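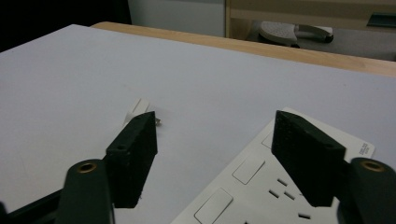

Zwischenbericht zum Teilvorhaben Bestandserschließung Lanoder
Berichtszeitraum: Oktober bis März

1. Stand der Arbeiten

Die Erfassung der Katasterkarten aus dem Teilbestand Lanoder ist abgeschlossen. Verzeichnet wurden 1.310 Blätter, davon 811 mit gesicherter Datierung. Für die übrigen Blätter wurde ein Datierungsintervall nach Papiersorte und Signaturform vergeben. Die Angaben sind im Feld „Zeitraum, erschlossen“ abgelegt und von den gesicherten Angaben getrennt recherchierbar.

Die Georeferenzierung liegt hinter dem Arbeitsplan zurück. Bis Ende März wurden 657 Blätter eingepasst. Ursache ist der uneinheitliche Blattschnitt in den Gemarkungen nördlich von Skostside. Dort wurde bei der Neuaufnahme das Koordinatensystem gewechselt, ohne dass der Wechsel auf den Blättern vermerkt ist. Die betroffenen Blätter müssen einzeln über Grenzsteine und Kirchtürme eingepasst werden. Der im Antrag angesetzte Zeitaufwand pro Blatt reicht hierfür nicht aus.

2. Software

Für die Verwaltung der Passpunkte wird weiterhin Grokutier eingesetzt. Die Umstellung auf die neue Hauptversion erfolgte im Januar. Beim Import gingen die Bearbeitungsvermerke der ersten Lieferung verloren und wurden aus der Sicherung nachgetragen. Passpunkte und Restklaffungen waren nicht betroffen. Die Exportschnittstelle schreibt Umlaute in Flurnamen seit der Umstellung korrekt, die bisherige Nachbearbeitung entfällt.

3. Konservatorische Maßnahmen

Bei 10 Blättern wurde Schimmelverdacht festgestellt. Sie sind separiert und werden bis zum Vorliegen der Laborergebnisse nicht bearbeitet. Risse an den Faltkanten wurden mit Japanpapier gesichert, soweit die Handhabung dies erforderte. Eine vollständige Restaurierung ist nicht Gegenstand der Förderung.

4. Mittelverwendung

Die Personalmittel wurden planmäßig abgerufen. Bei den Sachmitteln besteht ein Rest aus der Position Verpackungsmaterial, da die Planschrankmappen günstiger beschafft werden konnten als veranschlagt. Es wird beantragt, diesen Rest in die Position Werkverträge umzuwidmen und für die Einpassung der Blätter aus Skostside zu verwenden. Der Antrag liegt diesem Bericht gesondert bei.

5. Weiteres Vorgehen

Bis Juni ist die Einpassung der Blätter mit regulärem Blattschnitt abzuschließen. Die Blätter aus den nördlichen Gemarkungen folgen im zweiten Halbjahr. Die Flurnamenliste wird vorab als Tabelle bereitgestellt, zunächst ohne Verknüpfung zu den Kartenblättern. Offen ist die Normierung der Schreibvarianten vor der Rechtschreibreform, hierzu wird um Rückmeldung bis Ende Mai gebeten.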